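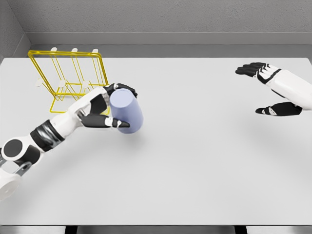

Ticket 117: Label printer skips every second label after paper change
Status: Closed
Opened by: Katherine Ospina, Shipping
Assigned to: Kevin Huamán
Priority: Normal, raised to High on day two
Location: Pacheco warehouse, packing bench 9
Opened: 2024-07-26

Original report (Katherine Ospina)

The label printer on bench 9 prints one good label and then feeds a blank one. This started after we put in a new roll this morning. It does it from the Pranari order screen and also from the spreadsheet we use for returns. The light on the front is green the whole time. No error on the computer.

I have turned it off and on twice. I took the roll out and put it back in. Same thing. The other benches are fine but they are still on the old rolls.

We ship a lot from this bench and the blanks are going in the trash, so we are going through a roll in half the time. Also the blank comes out after the good one, so people tear it off thinking it is the next label and then the real next label gets torn in the middle.

Kevin Huamán, 9:40 a.m.

Thanks Katherine. Please send me three things:

The part number on the inside of the new roll's core.
The part number on one of the old rolls, if there is one left in the cabinet.
A test page from the printer itself, not from the computer. Turn it off, hold the feed button, turn it on, and let go when it starts to print.

Katherine Ospina, 10:15 a.m.

The new roll has no number on the core. It has a sticker that says 4 x 6 and nothing else. The old ones say 4 x 6 and then a gap size, which is 3 mm.

Test page attached. It printed across two labels and a little of a third. I don't know if it is supposed to do that.

Kevin Huamán, 10:32 a.m.

It can run over two labels, that is normal. The useful line is the one marked LABEL LEN. Yours says 1247 dots. At 203 dots per inch a 6 inch label is 1218 dots, and with the 3 mm gap it should measure 1242. So it is close, a few dots long. That would not cause a full blank by itself.

Please run a calibration. With the printer on and the lid closed, hold the feed button until the light blinks twice, then let go. It should push out a few labels and stop with the edge lined up at the tear bar.

Katherine Ospina, 10:50 a.m.

Did that. It pushed out four labels and stopped in the right place. Then I printed one order and got a good label and a blank again.

Kevin Huamán, 11:05 a.m.

OK. If it stops in the right place after calibration then the sensor can see the gap. Next thing to check is what the computer is sending. In the printer preferences, under Page Setup, what is the label size? Please copy it exactly.

Katherine Ospina, 11:12 a.m.

Width 4.00 in, height 6.20 in.

Kevin Huamán, 11:20 a.m.

That is the reason for the blank, or at least part of it. If the page is taller than the label, the printer runs past the gap, decides it is in the next label, and feeds to the end of that one. Set the height to 6.00 and click Apply, then OK. Print one order and tell me what happens.

I would like to know why it was 6.20, because the other benches should be at 6.00 and they all got the same setup from me in the spring.

Katherine Ospina, 11:41 a.m.

Changed to 6.00. Printed five orders and got five labels, no blanks. Thank you!

Yhon says he changed it to 6.20 yesterday afternoon because the bottom barcode was getting cut off on the Kinard orders.

Kevin Huamán, 11:48 a.m.

Good. Please look at the bottom barcode on the next Kinard order. I'm leaving this open until I hear about that.

Yhon Tello, 1:10 p.m.

Hi, this is Yhon. Yes, I changed the size. The Kinard labels have an extra line at the bottom with their customer number and a second barcode under it. On Thursday the scanner at the dock would not read it because the lower part was missing. I made the page longer and then it printed whole. I did not see blanks, but I only printed two or three and then my shift ended.

I printed one just now at 6.00 and the barcode is cut again. The dock can't scan it.

Kevin Huamán, 1:25 p.m.

Thanks Yhon, that clears up a lot. So there are two problems and fixing one brings the other back. Raising the priority, as Kinard rejects boxes that do not scan.

Until this is fixed, please do it this way:

Bench 9 stays at 6.00 and prints everything except Kinard.
Kinard orders go to bench 4, which uses the older printer and has a smaller top margin.
Do not change the page height on any bench.

Katherine Ospina, 1:31 p.m.

OK. We have 39 Kinard orders left for today. I'm moving them to bench 4.

Kevin Huamán, 2:50 p.m.

Looked at the label template in Pranari. Findings:

The Kinard template was edited this month. The logo at the top was replaced with a larger one. Everything under it moved down by 31 dots, which puts the last barcode past the printable area.
The standard template was not touched.
The printer driver has a vertical offset of 0 on all benches except bench 4, where it is minus 20. That explains why bench 4 manages to print most of the barcode. It is still missing a thin strip at the bottom, but a barcode can lose some of its height and still scan.

I don't have permission to edit customer templates. Sending this part to Ataberk.

Ataberk Altıntaş, 3:35 p.m.

I manage the templates. The larger logo was a request from Kinard. I checked it on screen, where it looked fine, and I did not print it at full size. The preview shows the whole canvas including the part the printer can't reach.

I can shrink the logo or close up the space between the address block and the first barcode. I would rather do the second, so Kinard keeps the logo they asked for. There is more empty space there than we need.

Kevin Huamán, 3:42 p.m.

Second option is fine with me. Can you save it under a new name first so we can test it on one bench?

Ataberk Altıntaş, 4:20 p.m.

Saved as KINARD TEST. The lower half is moved up 40 dots. Everything else is the same. Bench 9 can see it in the template list after closing and reopening Pranari.

Day two

Yhon Tello, 7:15 a.m.

Printed three with KINARD TEST on bench 9 at 6.00. No blanks. The bottom barcode is whole. The dock scanner reads it on the first try.

One thing, the customer number is now very close to the line above it. You can read it but it looks tight.

Ataberk Altıntaş, 8:30 a.m.

Thanks. I see it. I moved the customer number down 6 dots and left the barcode where it was. Please try one more.

Yhon Tello, 8:44 a.m.

Looks good. Scans fine.

Kevin Huamán, 9:05 a.m.

Ataberk, please copy the test version over the live one. Katherine, once he confirms, Kinard orders can go back to bench 9.

I am also changing the driver on benches 3 through 9 so that Page Setup is locked for the packing login. If a label is getting cut off, open a ticket or call me. A longer page will always bring the blanks back on this kind of label.

Ataberk Altıntaş, 9:22 a.m.

Live template replaced. Old one kept as KINARD OLD in case we need it.

Eusebio Arango, 9:50 a.m.

Purchasing here, I was copied on this. Was there anything wrong with the new rolls? They come from Hernus, and this is the first box from them. If they are causing trouble I can stop the second order, but I need to know by noon.

Kevin Huamán, 10:10 a.m.

Hi Eusebio. The rolls are OK. The roll change and the page size change happened within a day of each other, so the roll looked like the cause. I put an old roll on bench 9 this morning and set the height back to 6.20 to check, and got the same blanks. It is back at 6.00 now.

The gap on the Hernus labels does measure slightly wider, which matches the 1247 on the test page. The printer handles it after calibration. You can keep the order. Could you ask them to print the gap size on the core? It would save time the next time somebody has to look this up.

Eusebio Arango, 10:18 a.m.

Will ask. Order stays.

Katherine Ospina, 2:05 p.m.

Bench 9 has been running since this morning with no blanks and nothing sent back from the dock. OK to close from my side.

Can we get the calibration steps printed and taped up at the benches? People don't know the one with the two blinks.

Kevin Huamán, 2:30 p.m.

Yes. Text for the sheet:

After changing a label roll
1. Close the lid until both sides click.
2. Hold the feed button until the light blinks twice, then let go.
3. Wait for the labels to stop moving.
4. Press feed once. One label should come out and stop at the tear bar.
5. If it stops anywhere else, repeat step 2 one time. If it is still off, call extension 31.

Closing notes

Cause of blanks: page height set to 6.20 in on bench 9. Reset to 6.00.
Cause of cut barcode: larger logo in the Kinard template pushed the last barcode out of the printable area. Template corrected.
Rolls: no fault found. Calibrate after every roll change.
Changes made: Page Setup locked on benches 3 through 9 for the packing login.
Still to do: bench 4 offset is minus 20 and nobody has a record of why. Opening a separate ticket for it.

Ticket closed by Kevin Huamán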